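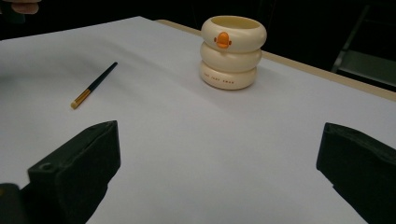 Password manager maker Urnell has opened up the full source code of Warna, its tool for sharing logins and other secrets between coworkers, and put a first test version in front of the public. The code went up in June 2026 under a license that lets anyone read it, build it and change it, and the response from people who care about this stuff has been terrific so far.

Warna does one job. You have a password, a recovery code or a short note that somebody else on your team needs, and you want to hand it over without pasting it into a chat window where it will sit for years. The tool locks the secret on your own computer, sends the locked copy through a relay server, and unlocks it on the other person's machine. The relay never holds the key. Once the secret has been picked up, or once the timer runs out, the relay's copy is deleted.

Plenty of products promise something along those lines, but until now Urnell's customers had to take the company's word for it. Now they can look! The release covers the desktop app, the browser extension and, best of all, the relay server itself, so a company that doesn't want its traffic passing through Urnell's machines can run its own.

"We went back and forth on the server for a long time," said Nahuel Domínguez, who leads the Warna team. "People kept telling us the app was the interesting part. I kept saying that if you can't run the other half yourself, you're still trusting us with who talks to whom and when. So we cleaned it up and shipped the whole thing."

Cleaning it up took a while. Domínguez said the team went through 2572 commits looking for stray test keys, customer names and jokes that hadn't aged well, and chose to publish the history complete instead of squashing it into a single drop. That's a great decision for anyone who wants to understand why a piece of code looks the way it does, and it makes the work of outside reviewers a lot easier.

One of those reviewers has already been busy. Insaurralde, a small security shop, was given early access in May and spent 25 days on the encryption code and the way devices are paired. It found two problems it rated as serious. The first let someone on the same network stretch out the pairing window by sending junk messages. The second was in the browser extension, which kept an unlocked secret in memory after its tab had been closed. Both are fixed in the public version, and the report is posted next to the code with the reviewers' notes on what they didn't have time to check (mostly the update system and the Linux packaging).

Emiliano Arancibia, who wrote most of the report, was pleased with how the team handled it. "They sent us a fix for the pairing bug, we broke the fix, they sent another one," he said. "The second one held up. I'd like to see somebody else have a go at it too."

Urnell would clearly like that as well. It is offering rewards of up to $2000 for security bugs in Warna, with the top amount kept for anything that exposes the contents of a secret. Bugs in the self-hosted relay count, even when they only show up in unusual setups.

The test version works on Windows, macOS and Linux, and the extension runs in the major browsers. More than 900 people signed up for the closed test, and their accounts carry over. A phone app is in the works but has no date. The biggest missing piece for larger offices is group sharing: for now each secret goes to one person at a time, and sending the same login to a whole department means sending it over and over.

Help with that may come from outside. The maintainers of Zidgate, an open source sign-in server, have started on a connector that would let Warna pull its list of users and groups straight from an existing directory. An early branch can look people up by name and confirm their device keys, though it can't yet remove someone who has left. Domínguez said his team is reviewing the work and hopes to merge it before the first stable release.

Warna is free for personal use and for anyone running their own relay. Pricing for the hosted service stays as it was.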